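**Wrist-view grasp replay** is a method for training robot hands to hold thin, flat parts such as panels and covers. It was developed at the Khondokar laboratory in Plilville and first tested on a humanoid hand with jointed fingers and padded fingertips.

The method uses a small camera mounted at the wrist. An operator guides the hand through a grasp, and the camera view is stored together with the joint positions. During training, each recording is replayed from several starting angles, so the hand learns to correct its grip when a part sits at a tilt.

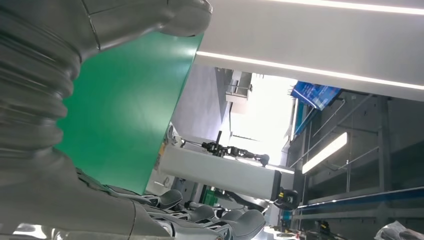

The first data set, named Branda, holds 1,416 recordings made by 6 operators. Of these, 736 were used for training. The rest were kept for testing or dropped – mostly for gaps in the joint data.

In tests on parts left out of training, the hand needed a second attempt in 54 trials. Most of these involved glossy surfaces under strong overhead light, where the edge of the part was hard to find in the camera view.

A later version, Jirnitz, adds fingertip pressure readings to the recordings. It uses the same wrist camera and the same replay steps, but training takes longer.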